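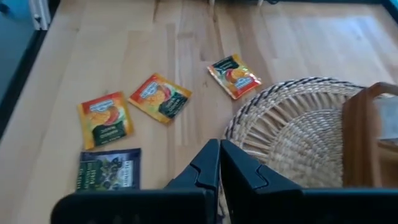 Ticket 662 – Skiltus Catalog, desktop
Opened by: Deisy Zapata
Assigned to: Refugio Villalobos
Status: Resolved

Duplicate entries after CSV import

Deisy Zapata, 9:10 am
Hi! First off, I love this program. I've been cataloging my tea collection in it since April and it has completely changed how I shop. My old list lived in a spreadsheet and I finally imported it last night. The file has 186 rows. Skiltus now shows me a lot more entries than that, and plenty of them are doubles. Same name, same blend, same notes, two cards. Search works fine and my tags look right. I'm on the latest version and I've restarted twice.

Refugio Villalobos, 9:42 am
Hi Deisy, a tea catalog, great! Could you tell me whether the doubled entries have anything in common? Also, which program did you export the CSV from, and did you run the import more than once? Please don't delete anything yet.

Deisy Zapata, 10:25 am
Only once, I promise. It came out of Osto Sheets with the default settings. I sorted by name and went down the list, and every doubled one I checked has something in the Brand column. The ones where I left the brand blank came through perfectly. 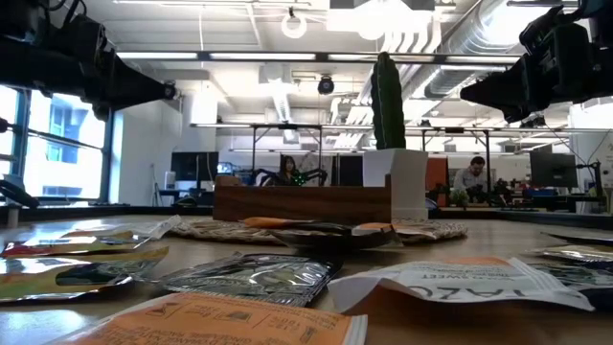
My columns are Name, Brand, Type, Packaging and Notes, in that order, and the only required one is Name. Packaging is my favorite because it's so handy for finding things. With tea sachets and foil packets scattered all over a table, the packaging is the first thing you see, and half the time I can't remember what the blend is called! So I'd really like to keep that column whatever the fix is. I've attached the CSV and the import log.

Refugio Villalobos, 11:30 am
Thank you, the log was exactly what I needed. Line 6 says "Brand mapped to: Brand, Maker." Your catalog has an older Maker field from the Moynihan template, and the importer matched your column to both fields and wrote a card for each. That's our bug, and a fun one to find. To clean it up:

File > Import History > select last night's import > Undo
Settings > Fields > Maker > Hide
Import the CSV again and set Brand to "Brand" by hand on the mapping screen

Undo only touches cards made by that import, so what you typed in yourself is safe. Packaging stays as it is.

Deisy Zapata, 12:05 pm
It worked!! 186 new cards and no doubles that I can find. Undo took a few seconds – I was bracing for an afternoon of clicking. My tags survived too. One small thing, the Maker field came back when I reopened the program. Is that expected?

Refugio Villalobos, 12:20 pm
Hooray! And no, it should stay hidden. Click Save Layout after hiding it and it will stick. I've added that to the bug report along with the double mapping. Enjoy the catalog!

Deisy Zapata, 12:31 pm
Saved, reopened, still hidden. You can close this one. Thank you so much!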